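Near miss (workplace safety)

14 comments | 39 shares

A near miss is an unplanned event at work that did not cause injury, illness or damage, but could have caused it. A box that falls from a shelf and lands beside a worker is a near miss. If the same box lands on the foot of the worker, it is an accident. The difference between the two is often a matter of a few inches or a few seconds, and for this reason safety specialists study both kinds of event with the same methods.

Other names are in use. Some companies say "close call", and in older manuals one can find "near hit", which some writers prefer on the ground that the objects did, in fact, miss each other completely. "Good catch" is common in hospitals and usually means that a person noticed the problem and stopped it before it developed.

Definition and limits

There is no single definition which all employers follow. Most written procedures separate three terms. A hazard is a condition that can cause harm, such as a wet floor. A near miss is an event in which the hazard acted, for example when somebody slips on that floor and keeps his balance. An incident is the wider term, and depending on the company it either includes near misses or excludes them. This causes confusion when two sites compare their records.

Unsafe behavior is sometimes reported on the same form. A worker who climbs on a chair to change a lamp has not had a near miss if the chair stayed firm, but many supervisors want to know about it anyway. At the Tirbridge packing plant the form has a separate box for such observations, and they are kept out of the monthly total.

History

Interest in events without injury grew in the first half of the twentieth century, when insurance inspectors began to look for a relation between small accidents and serious ones. The idea was often drawn as a triangle, with a few severe injuries at the top and a large number of harmless events at the bottom. The triangle became popular in training rooms. Later researchers criticized it, mainly because the causes of minor events and the causes of fatal ones are not always the same. A site can reduce its small cuts and bruises for years and still have a serious problem with its pressure vessels.

Aviation was early to build reporting systems in which the person who reports is protected from punishment. Railroads, chemical plants and hospitals later adopted similar systems, with many local differences.

Reporting

A usual report contains the place and time, the work that was being done, what happened, and what could have happened. The last part is the most difficult to write. People who fill in the form tend either to leave it empty or to describe the worst thing they can imagine.

Paper cards are still widely used, especially in workshops where telephones are not allowed on the floor. Gokley, a maker of storage racks, kept paper cards in its warehouse until its supervisors asked for a telephone line as well. According to the company's own summary, 3448 cards were collected in the period before the change, and 704 of them concerned the movement of forklifts near pedestrians. The summary also says that 13 cards described the same broken dock plate.

Anonymous reporting has supporters and opponents. It brings in reports from temporary workers, who may be afraid to lose their place. On the other hand, the investigator cannot go back and ask a question, and the reporter never hears what was done. Saron Gidey, a safety trainer at Derese, recommends a middle way, where the name is given to one person outside the department and removed before the report goes further.

Reasons for not reporting

Surveys inside companies repeat the same reasons: fear of blame, the length of the form, the opinion that nothing will change, and embarrassment in front of colleagues. Bonus plans that reward a period without accidents can make the problem worse. When a whole team would lose a payment because of one entry, the pressure to remain silent is strong even if no manager says a word about it.

Some sites have tried the opposite and set a quota, for example two reports from each worker every month. Quotas raise the number quickly. The quality usually falls, and the reviewer must read many cards about pens on the floor.

Investigation

Not each near miss needs a full investigation. Most procedures sort the reports by possible severity and by the chance that the event will happen again. A dropped screwdriver in an empty yard may be closed on the same day. A dropped screwdriver from a scaffold above a walkway will normally lead to interviews, a visit to the place, and a decision about tool lanyards or barriers.

Ghada Azar, who wrote the procedure used at the Senadwood furniture works, asks investigators to begin with the condition of the equipment and the planning of the job, and to come to the actions of the worker only afterward. Her procedure gives the shift supervisor until the end of the following shift to answer the reporter, even if the answer is only that the matter is still open.

Offices and break rooms

Near misses outside the production area are reported less often. Typical ones are trips over cables, file drawers left open, and burns that were narrowly avoided in staff kitchens. At Senadwood the kitchen was added to the inspection round in April, after a worker stood up under an open cabinet door.

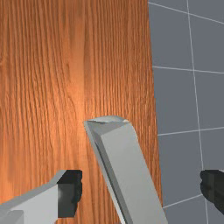
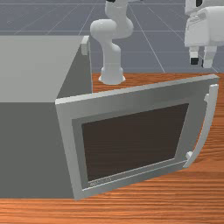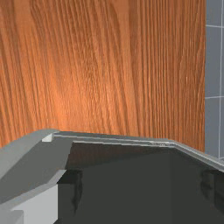

Wood surfaces in all three views; the open microwave door is in the second.

Gadisa Kassa

Related articles

Hierarchy of controls
Lockout and tagout
Job hazard analysis
Toolbox talk
Safety signs and colors
Housekeeping in the workplace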